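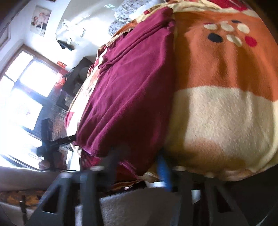 The Night Ronura Folded Everything

June, by Lihua Tang

The call came at ten to four in the morning and I was thrilled. You have to understand that I had been at Larkivham for one whole spring and had never had a proper fault of my own! Mogens Bjarnason got the good ones. Mogens got the lift that sang. I got printers.

"Ronura's stuck," said the voice from Brevthorpe. "It's folding and it won't stop."

I was in the van before I had both shoes tied.

Brevthorpe is a guest house on the hill, 44 beds, and Ronura was the bed-maker we had put in over the winter. She (I know, I know, but everyone said she) had learned blankets from people. Hours and hours of people, in their own bedrooms, squeezing a gripper round fleece and sheets and letting go again, until she had the knack of it. I loved watching her work. She would pinch a corner and wait a moment, like my gran testing pastry, and then over it went, beautifully flat.

Mr Yap met me at the door in his dressing gown. He was holding a pillowcase folded to the size of a matchbox.

"There are more," he said.

There were so many more! The corridor was lined with them. Towels like bars of soap. A tablecloth you could have posted. And from the far end came that lovely soft whirr, and a thump, and the whirr again.

She was in room 20 with a curtain. She had pulled it off its rail, and the rail had come too, and she was trying with great patience to fold the rail. The left finger had bent outwards. Every time it slipped she backed off, waited, and tried again, a bit harder. The motor smelt hot.

"Ronura, stop," I said, and she didn't.

I did what you are told never to do, and I'm telling you so you won't: I reached in for the switch on her wrist. She found my sleeve. She pinched the cuff and waited, and I remember thinking, quite happily, oh, so that's what it feels like from the other side. Then she began to fold.

It was Mr Yap who hit the red button on the wall. I'd walked straight past it.

Mogens turned up at five with a flask and read the log aloud, sitting on the stripped bed. Fold 300, fine. Fold 3055, also fine, as far as she could tell. Somewhere in between, the sensor that told her a thing was finished had worked itself loose, so nothing ever was.

"One connector," he said, and held it up to the window. "Look at that. What a fault!"

"It's mine," I said. "I got here first."

He poured me some tea and looked at my arm, which was going a splendid purple from wrist to elbow, and made me write the bit about the switch at the top of the report, before anything else. Then we unfolded towels until breakfast.

We use cookies to remember your reading settings. Accept | Manage choices

Back to top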